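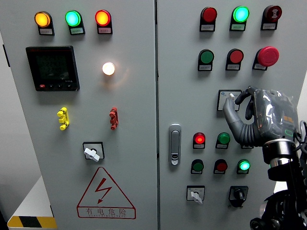 Last year's group asked whether a shift log needs to say anything at all when nothing happened. Their point was that a blank line and a quiet night look the same to the person reading, so why waste the ink. It is a fair question and most of this unit is an answer to it.

Home | Syllabus | Unit 3 | Unit 4 | Readings | Contact

Unit 4: Writing the Shift Log and Handing Over

A shift log has one main reader, the person who comes on next. It may later be read by a supervisor, an insurer or a new hire, but if you write for the next shift the others will usually find what they need.

A blank line can mean three things. The round was done and all was normal, or the round was not done, or it was done and the writer forgot. The reader can't tell which. "Round done 2:10 a.m., all normal" takes five seconds to write and removes the doubt.

What goes in an entry

Put the time first, then the place, then what you saw or did, then what is still open. Use the clock on the wall of the station, even if your phone disagrees with it. Two entries written from two clocks can put the effect before the cause.

Write what you observed before you write what you think. "Pump 2 louder than on last round" is an observation. "Pump 2 bearing going" is an opinion. Both are welcome in the log, but label the second one. "I think" is enough of a label.

Give the number and the unit. "Pressure a bit low" means something different to each reader. If you read 54 psi, write 54 psi, and add what you normally expect to see there.

Never erase. Draw one line through the mistake so it can still be read, write the correction beside it, and initial it. For electronic logs, add a new entry that refers to the old one.
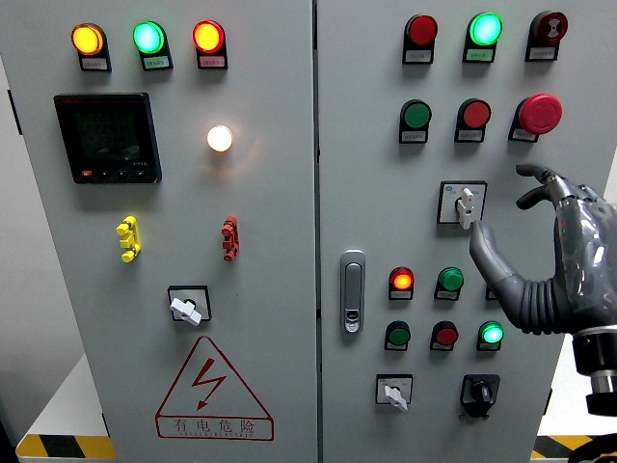

Late entries are allowed. Mark them "late entry," give the time of writing and the time of the event, and leave the order of the page alone. Squeezing a line in between two others looks bad even when there is nothing wrong with it.

The handover

The log does not replace the talk. At the Olholm pumping station the rule is 10 minutes of overlap, with both people standing at the open log. The person leaving goes through the open items. The person arriving repeats them back in their own words, and only then signs.

Start with whatever is out of its normal state: equipment out of service, valves left in an unusual position, work permits still open, visitors on site. Routine matters come after. People stop listening toward the end of a handover, particularly at 7 in the morning.

Case: the Sutness valve

A bypass valve at Sutness was opened in the afternoon for cleaning. The entry read "bypass as discussed." The evening operator had been part of the discussion and understood it. The night operator had not, and took the entry to mean that the bypass was shut as usual. The tank ran down overnight and the low-level alarm came in before dawn.

Every person in the chain had signed. Read the entry again and note what is missing from it: the position of the valve, the reason, and when it was supposed to go back. "Bypass valve OPEN for strainer cleaning, to be closed by evening shift when cleaning is finished" would have been enough.

Words to avoid

"As discussed," "the usual," "same as before," "seems OK," "will keep an eye on it." The last one is the worst of them, as it names no person and no time. Write who will check and when.

Exercise for next session

Read the Cerkness log pages in the course pack (April, night shifts only). Pick 5 entries that would leave you with a question if you were coming on shift. Write the question out, then rewrite the entry so the question goes away. Don't make up readings to fill gaps. If the information isn't on the page, write "not recorded."

Bring your rewrites on paper. We will trade them and read them aloud in pairs. The Isah checklist is on the back page of the pack and may be used during the exercise.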